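Cold Storage and Seed Germination in Three Native Meadow Plants
Student project report, second-year plant biology
June 13, 2026

1. Background

Many meadow plants in cool climates drop their seed in late summer but do not sprout until spring. The seed has to go through a cold, damp period first. Growers copy this by keeping seed in the refrigerator for some weeks before sowing. Seed packets give very different advice on how long this should last, and some give none at all.

Our question was simple: does a longer cold period give more seedlings, or is there a point after which it makes no difference? We used seed collected last August from the meadow strip at Lutton, which was sown by the Lindsay restoration project and is mown once a year.

2. Seed and cleaning

The seed heads were dried in paper bags and rubbed through a kitchen sieve. Chaff was blown off outdoors — this took longer than planned and we lost a fair amount of the lightest seed. Anything flat, cracked or with insect holes was thrown out. The cleaned seed was kept dry in labeled envelopes until the cold treatment began.

We made up batches of 100 seeds. Each batch was folded into a damp paper towel and sealed in a plastic bag. One set went to the refrigerator for 6 weeks, one went in for three weeks, and one was sown with no cold at all.

3. Bench work

Rinse water from the batches was tested for mold on agar plates, as an earlier class had lost most of its seed to mold before sowing. Small volumes were measured with a pipette, and a new tip was used for each batch.

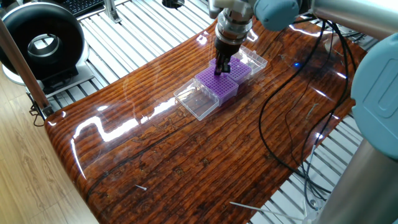

Figure 1. Purple pipette tip rack on the wooden bench top.

Mold showed up on plates from the batches stored longest. We think the towels were too wet. In the later batches we wrung them out until they no longer dripped, and the plates stayed mostly clear. We did not have enough plates to repeat the test properly, so this should be taken as an observation only.

4. Sowing

All batches were sown on the surface of a peat-free seed mix in shallow trays and pressed in with a flat board. The trays stood in the Sulis greenhouse and were watered from below. We checked them every other morning and pulled each seedling once it had been recorded.

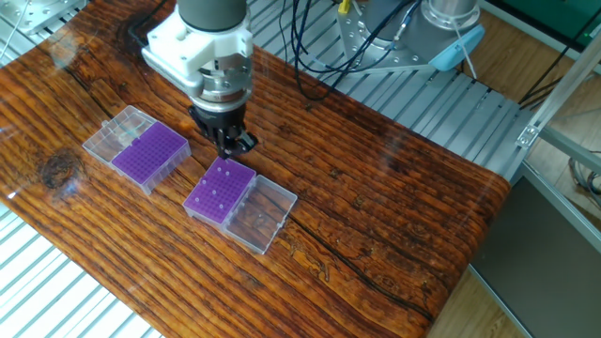 The trays nearest the door dried out faster than the others, and we began rotating them after the first week. This should have been done from the start. Slugs got into one tray, which was left out of the results.

5. Results

For the yarrow, the cold period made little difference. The blazing star did best after the full six weeks, with 62 seedlings from its batch, and did poorly with no cold. The coneflower fell between the two: three weeks helped, and the extra time added very little.

6. Discussion

The results fit the usual advice for blazing star but suggest that coneflower can be sown sooner than many packets say. With only one usable batch for each treatment, we can't say how much of the difference is chance. Seed lost in cleaning may also matter — the lighter seed might have behaved differently.

A repeat should use several smaller batches per treatment and drier towels. It would also help to collect from a second site, so that the results don't depend on one patch of plants. Spare seed is in the refrigerator in the envelopes marked Lutton, and the daily record sheets are in the course folder.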